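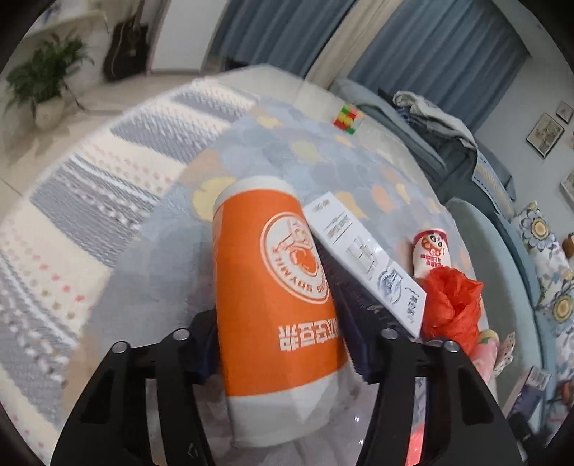
Mirani Street Swap: Frequently Asked Questions

What is it?
Twice a year, people on Mirani Street carry things they don't want out to the curb and carry home things their neighbors didn't want. Money is not involved. Dignity sometimes is.

When is the next one?
October 2022, first Saturday after the leaves come down. The one after that is in May.

Do I have to live on the street?
No. Tariq Butt moved to Gurnness three years ago and still turns up with the same floor lamp.

What can I bring?
Clothes, books, toys, tools, kitchen stuff, and small furniture. If it takes more than two people to lift, it's yours for life.

What can't I bring?
Mattresses, car batteries, opened paint, and anything alive. The rule about living things dates from the ducks.

Can I bring food?
Only if it's sealed and in date. Put it on the food table and let Kulsoom Janjua look it over. She reads every label and can't be rushed.

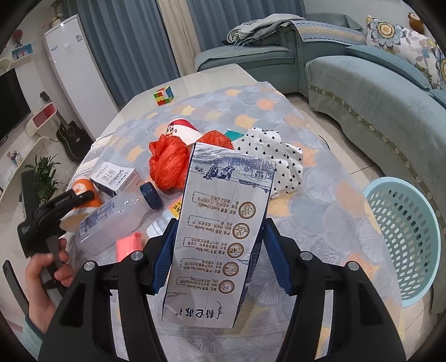

Milk is fine if the carton is unopened.

How many people come?
Last time we had 245, counting the man who thought it was a bus line.

Can I reserve something by text?
No. Please stop texting Sunil Weerasinghe. He brings the folding tables and has no power over the waffle iron.

What happens to the leftovers?
You take your own back. Anything still on the curb at four goes in Anouk Van Loon's van to the thrift store, which has asked us to go easy on the fondue sets.

What if it rains?
We move to the church hall. It holds 200, so leave the bikes outside.

Can I get back something I gave away by mistake?
You can ask. Bring cookies.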